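Home Leagues Draft Room Our Story Contact

4 min read

About Sesness

Sesness started the way a lot of fantasy sports outfits start, with a group of friends who couldn't stop arguing about a trade. Colin Garside had given up a very good shortstop for two relief pitchers (he still defends it, and we still let him), and the shouting went on for so long that Jhonatan Apaza finally said we should write our own rules and run the league properly. So we did! That was one baseball league with a scoring sheet that Jhonatan updated by hand every night after work.

Today we host 239 leagues, most of them baseball and basketball, with a growing bunch of soccer ones that Hernán Alvarado looks after with more love than any spreadsheet deserves. Our members come from all over, and plenty of them had never played fantasy anything before a cousin or a coworker talked them into it. We like that very much. If you don't know what a waiver wire is yet, you're welcome here, and somebody will be happy to explain it to you, possibly for longer than you wanted.

We're still a small company and we'd like to stay that way for a good while. Consuelo Castaño runs the help desk and writes the league guides, which she tests on her parents before anybody else gets to read them. Duván Quispe built Trolel, our draft room, and he rebuilt it last April after a busy night when 89 drafts opened within the same hour and the timers went a little wild. It has behaved itself ever since, and he would like everyone to know that.

Every league gets the same tools, whether it's six people from the same street or one of our big public contests with 1,000 entries. We don't take a cut of anybody's prize pot, and we don't sell your email address. Commissioners can change nearly any scoring rule they like up until the draft begins, and after that we ask the whole league to vote, which saves a lot of friendships.

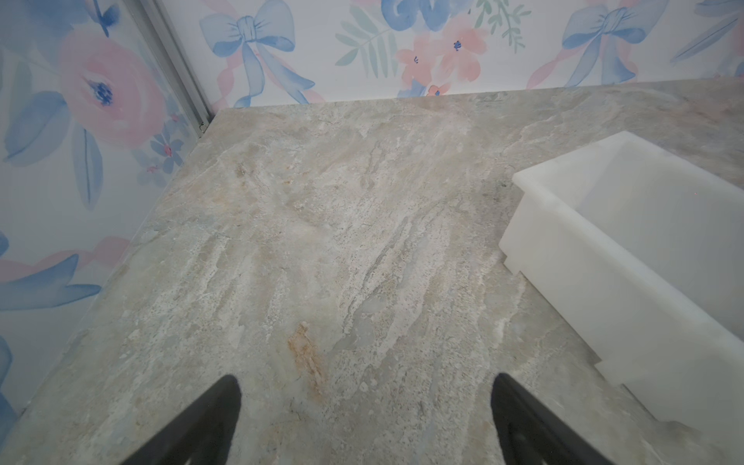

Come and Play

New leagues open all year, and you can set one up in a few minutes with as few as four managers. If you'd like to talk to a person first, write to Consuelo through the contact page and tell her which sport you have in mind.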